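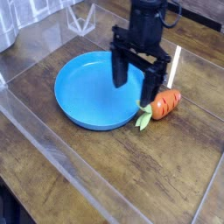 Ticket: Gripper closes on the rim when the carrot lies against the plate
Project: Plemholm tabletop, carrot and plate task
Opened by: Dorottya Kerekes
Opened: January 3, 2025
Status: Open, workaround in place
Priority: Medium

Original report

Hello all, and happy new year to everybody who is back at their desks! I'm sorry to start you off with a long one, but I'd like to get it all down while it's fresh in my mind.

We've been collecting teleoperated examples for the "carrot onto plate" task with the blue plate, and the set is at 1130 episodes as of this morning. Most of it looks lovely. The trouble is with one kind of starting position, the one where the carrot lies right next to the plate with its leaves touching the rim. When the operator comes down over the carrot from there, one finger ends up over the inside of the plate and the other over the leaves, and if they close at that point they take hold of the rim (or the rim and a bit of leaf together, which is worse, because then the whole lot comes up and slides off).

I went through the failures by hand over two afternoons with a pot of tea, and 26 of them are this exact thing. The operators mostly notice, open up again, shift over toward the fat end of the carrot and finish the job nicely. So the episode gets marked as a success, and the bad approach stays in the recording along with the good one. I'm fairly sure that is what the policy has picked up. When I ran the latest checkpoint it went straight for the leaves, stopped above them, and dithered there for so long that I ended the run.

What I'd like help with, please:

Is there something off in the hand-eye calibration, so that operators think they are over the body when they are over the leaves? And what should we do with the episodes we already have?

Reply from Mészáros

Thanks, Dorottya, this is a very clear report and I wish they were all like it. I reran the calibration check before lunch, with the printed board on the wood in each corner of the enclosure and then once more in the middle. It's well inside what we normally accept, so I don't think the arm is going anywhere it wasn't told to go.

My own guess is the viewing angle. The operators watch the fixed camera nearly the whole time, and the fingers hide a good part of what's underneath once they get low. With the gripper wide open, it's easy to believe the carrot is between the fingers when only the leafy end is anywhere close. Could you check whether the 26 come mostly from people who had the second view turned off? It's the little checkbox under the session name, and it forgets its setting every time Prevness restarts, which I have complained about before and will happily complain about again.

Reply from Dorottya Kerekes

You're a star, that was a good thing to ask. I looked at the session settings, and the second view was off in every one of them except 2. I'd never have thought of it! I turned it on at my own station and did a few tries with the leaves against the rim, and I could see much sooner when I was too far over toward the plate.

I also tried a different way of coming in, which I'd like to suggest for the instructions. Stay high, move across until both fingers are past the leaves, turn the wrist so that the fingers sit on either side of the orange body, and only then go down. It takes a little longer and feels fussy for the first few tries, but I stopped catching the plate.

Reply from Mészáros

That sounds right to me. Please don't delete the old episodes, though. A recovery can be useful to learn from if we know where it begins, and I'd hate to lose the tricky starting positions altogether, seeing as the policy will certainly meet them. Cut each one at the moment the fingers reopen, label the first part "bad approach" and keep the second part as a normal example. We'll leave the first parts out of training for the time being and compare.

The Doltitz labeling tool can split an episode, but save before you split. If you don't, it keeps the new label and throws away the cut, and you get to do it all over again.

Workaround for operators, until this is closed

Check that the second view is on after every restart of Prevness.
If the leaves are touching the plate, line up over the orange body while you're still high, then come down.
Leave the carrot where the reset put it, please. I know it's tempting to nudge it away from the rim before you press record, but we do want these starts.
If you catch the rim, open, lift, and carry on with the episode. Add the note "rim" so I can find it later.

Still to do

Split and label the 26 episodes (Dorottya, started)
Make the second view stay on after a restart (Mészáros)
Collect a fresh batch with the carrot against the rim, with the leaves toward the plate and also away from it (Dorottya, once the view setting is fixed)
Retrain without the "bad approach" parts and run the same starts again (Mészáros)

I'll leave the ticket open until we've seen the retrained checkpoint on those starts, and I'll post the results in this thread.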